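Caravan and Camper Talk > Inside the van > Kitchen and cooking

Plastic, melamine or proper china?

puddlejumper
Posted 2/25/22
We pick up our first van in March, a Bresis two-berth, and I am trying to sort the kitchen cupboard before we go anywhere. The cupboard is small. There is one shelf 70 cm wide and a drawer under the hob that will take cutlery and not much else. The dealer says we have 128 kg of payload once the awning and the second battery are in, and that has to cover food, water, clothes and bedding for two adults and a dog.

At home we use stoneware and I don't want to take it. My other half thinks drinking tea out of plastic is miserable and would like at least two china mugs. I have been getting a few bits together and at the moment it is nearly all light stuff.

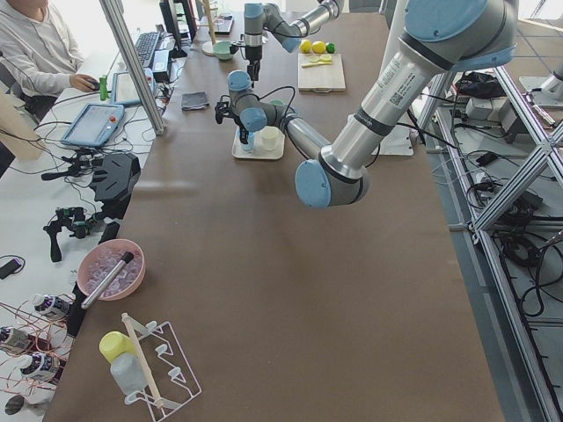

Small bottle and white cup on the white tray, brown paper on the bench.

What do people really use, week in and week out? I don't mean what you bought for the first trip and then left in the garage.

gravelpitch
Reply
China mugs, every time. We have had the same four for eleven years. They sit in old socks in the cupboard and we have lost one, which I dropped on the step. Tea in plastic tastes of plastic and it goes cold in five minutes. Your other half is right.

Plates are another matter. Melamine plates are fine.

oldtowbar
Reply
Disagree about the mugs. We started with china and went through a set on the road into Vulturau alone. Anyone who has driven the last stretch down to the lake will know it. Socks did nothing. We switched to plastic beakers for cold drinks and double-walled steel for hot, and I have not thought about it since.

Weigh your pans before you worry about cups. The pan set in ours was the heaviest thing in the kitchen by a long way. Swapping it for one Russo pan with a folding handle saved more than all the crockery put together.

puddlejumper
Reply
Thanks both. The pan set hadn't occurred to me, it came with the house more or less and weighs a ton. I will get the bathroom scales out.

On cups, I like the look of coloured ones as we have family coming along in the summer and it would stop the arguing over whose is whose. A tray seems worth having as well. The table in the van drops to make the bed, so everything has to be cleared off it each night, and one trip with a tray has to be better than four without.
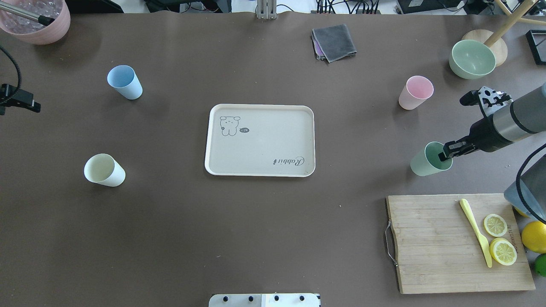 The other thing is washing up. The sink is round and about as big as a pudding basin, so large plates are going to be awkward. Does anybody manage with bowls only? I can't think of much we would eat on holiday that wouldn't go in a bowl, apart from a fry-up.

gravelpitch
Reply
You will eat more fry-ups than you think.

We tried bowls only one year. Fine for pasta, hopeless for anything you need to cut. You end up chasing a sausage round the bottom. Take two dinner plates.

mossandmud
Reply
Bowls only here, with no complaints. Pasta bowls with a wide flat base do for everything, including sausages. They nest, they don't slide about, and they fit in the sink if you tip them.

Trays are a good idea but get one with a lip. Ours was flat and I wore a jug of squash at Udden services. Also check it fits somewhere before you buy it. Ours ended up living under the mattress.

oldtowbar
Reply
Trays are one more thing to store. Hand things through the door.

mossandmud
Reply
Not if it's raining, and not if there's a dog in the doorway.

puddlejumper
Reply
There will be a dog in the doorway.

Next question, chopping boards. The van has a glass lid over the sink which is apparently meant to double as one. I tried a glass board years ago and hated the noise. I could take a thin plastic sheet, or a bamboo board and put up with the weight.

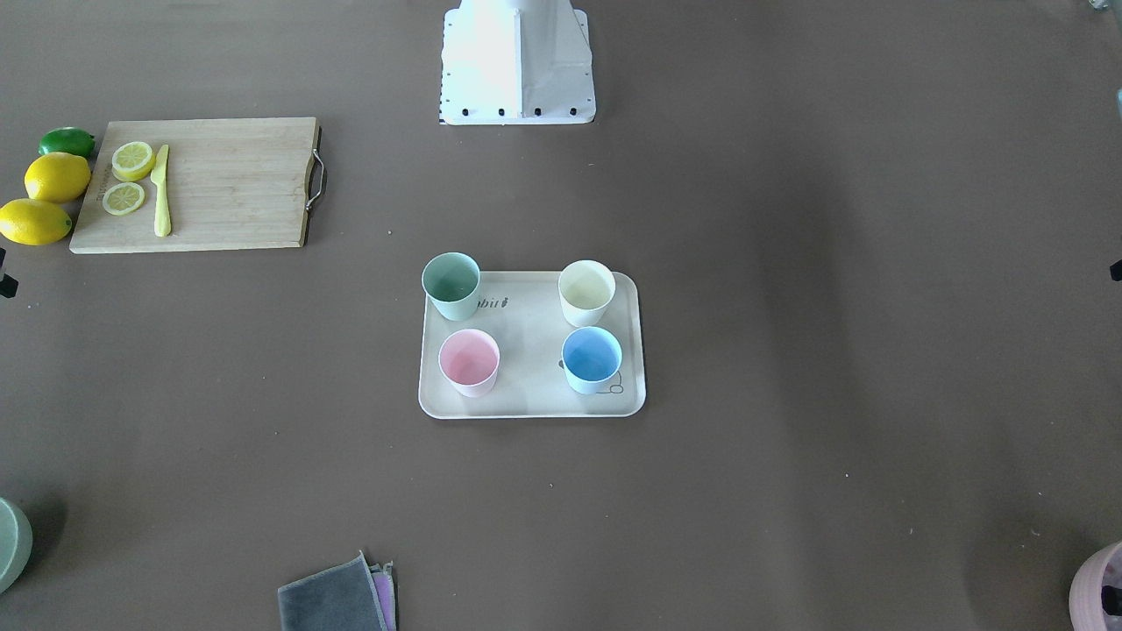 Bamboo board with the metal handle, two slices of lemon on it.

I do like a handle, but they do eat up shelf space. Are people hanging these up or laying them flat?

gravelpitch
Reply
Don't chop on the glass lid. It ruins your knives, and if it goes you have no sink cover.

Bamboo is all right. Dry it properly and stand it on its edge with a gap behind. We put ours away damp at the end of one season and found it in spring covered in black spots. Sanded it and it was usable, but I would not do it again. A bit of food-safe oil now and then helps.

ninebarrow
Reply
Long-time reader, rarely post. Thin plastic sheets for us, two of them, one kept for raw meat. They cost next to nothing and slide down the side of the fridge. The drawback is that they curl after a while, and you can't put a hot pan on one.

As for hanging a board up, anything on a hook will swing and knock all the way there. You will have the radio off trying to work out what has come loose. We had a fish slice that nearly ended a marriage.

oldtowbar
Reply
Agree with all of that, fish slice included. Lay it flat with a tea towel underneath.

puddlejumper
Reply
Pans weighed. They came to over 20 lb with the lids, so they are staying at home. I have ordered one frying pan and one saucepan.

Having read everything, this is where I have got to for the first weekend. Tell me what's missing.

1. Two china mugs, in socks. I have lost that argument. If they don't survive the first trip we go to steel.

2. Two wide pasta bowls and two melamine plates. Sorry mossandmud, I have lost my nerve over the sausages.

3. Plastic cups for cold drinks, four of them in different colours, and a tray with a raised rim for carrying. 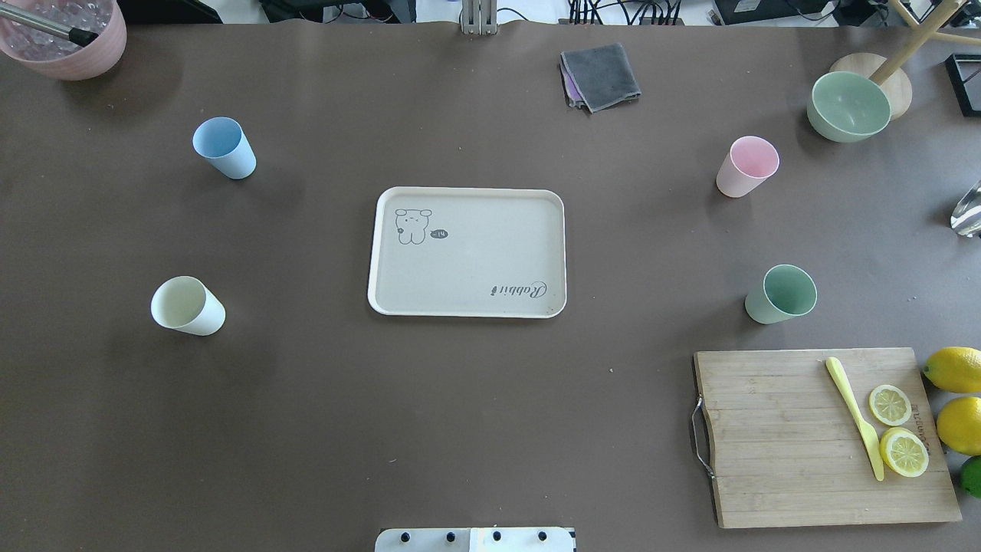 4. One board, laid flat on a tea towel, plus a thin plastic sheet for meat.

5. Frying pan, saucepan, kettle, washing-up bowl that folds down.

6. Sharp knife with a cover, tin opener, corkscrew, wooden spoon, fish slice (in the drawer, wrapped).

mossandmud
Reply
Matches or a lighter, even if the hob has a spark button. A colander, or a saucepan lid with holes in it. Draining pasta with an ordinary lid over a tiny sink is how you get scalded.

Non-slip matting for the shelf too. Buy it off the roll and cut it to fit. The ready-cut stuff costs more and never matches the cupboard.

gravelpitch
Reply
Good list. I would take a third mug. Somebody from the next pitch always comes over, and you can't give them a plastic cup.

oldtowbar
Reply
You can. They go home sooner.

ninebarrow
Reply
Do the first weekend somewhere close, then take out anything you didn't touch. We took half our kitchen home after the first trip and have put back a potato peeler.

puddlejumper
Reply
Peeler added, and a lighter. Still thinking about the colander. We have booked two nights half an hour from home, so if I have forgotten anything serious I can drive back for it. Will report on the mugs.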